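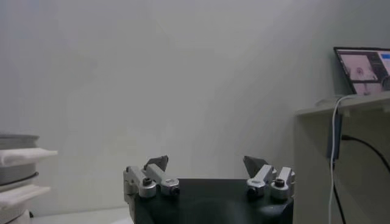 Safe working distance and cable rules for a small arm in a shared room

Posted in May by clamavia_bench

We have one small arm with a two-finger gripper, used for teaching it to handle cloths and light containers. It lives in a room that other people walk through. I have been asked to write the house rules for it before a second arm arrives, and I would like to get them onto one sheet of paper.

What I have so far is a taped line on the floor 700 mm beyond the furthest point the fingertips can reach, a stop button by the door, and a rule that one person is in charge of the arm whenever it is powered. I'm unsure about three things. Does the floor line need to be further out if the arm is only run at slow speed? Is there a proper rule for cables near the work area? And can the person in charge supervise over a video call from the next room?

The arm is run from a laptop with the Neler control software, if that matters.

neler_user_north

700 is fine, ours is less than that and we've had no trouble. Just keep the speed down. Also tape your cables, everyone forgets the cables.

marchuk_floor

I would not take a distance from anyone on here, including me. The line should come out of your own risk assessment, and the sum behind it uses how fast a person can walk in, how long the arm takes to stop, and how far it travels while stopping. ISO 13855 is the one to read for the separation distance. ISO 10218 covers the robot and the cell as a whole. If your library has them, start there.

To give you an idea of why slow speed doesn't settle it: the walking speed in that sum is usually taken as 1600 mm per second, or up to 2000 for short distances, and none of that changes when you turn the arm down. What does change is the stopping part. Measure it with the heaviest thing you will ever pick up in the gripper, at the highest speed the controller will allow, and write down both. If someone can change the speed limit from the laptop, assess it for the higher limit.

A taped line also stops nobody. It is a reminder and should be listed as one. If your assessment says people must be kept out while it moves, you need a guard or a scanner that trips the stop.

On supervision, I would say no to the video call. Use it for a second opinion by all means, but the person in charge should be in the room, able to see the whole reach of the arm, with the stop button in reach. A button by the door is a good second one -- it is a poor only one.

Two more things for your sheet:

- Nobody puts a hand between the fingers with the power on, even when the gripper is open and still. Write this separately from the rule about the arm.
- After any stop, the person who pressed it says when it can be reset.

drumico_tech

Agree with the post above. Adding the cable part as that got skipped.

I don't know of one single rule that covers it, so this is our shop practice. Power and data go down the back of the furniture where possible. If they have to go down the front, they are clipped at the top and again near the floor, with no loops a finger or a foot could catch. Nothing that is plugged into the control laptop may cross the reach of the arm. We lost a run that way when the gripper snagged a lead and pulled it out, and the arm carried on to the end of its move before it noticed.

Check what yours does when the laptop drops off. Unplug it in the middle of a slow move with nothing in the gripper and everyone behind the line. It should stop by itself. If it doesn't, that goes at the top of your list before the second arm is switched on.

We also put the date of the last stop button test on the sheet, and the arm isn't used if the box is blank.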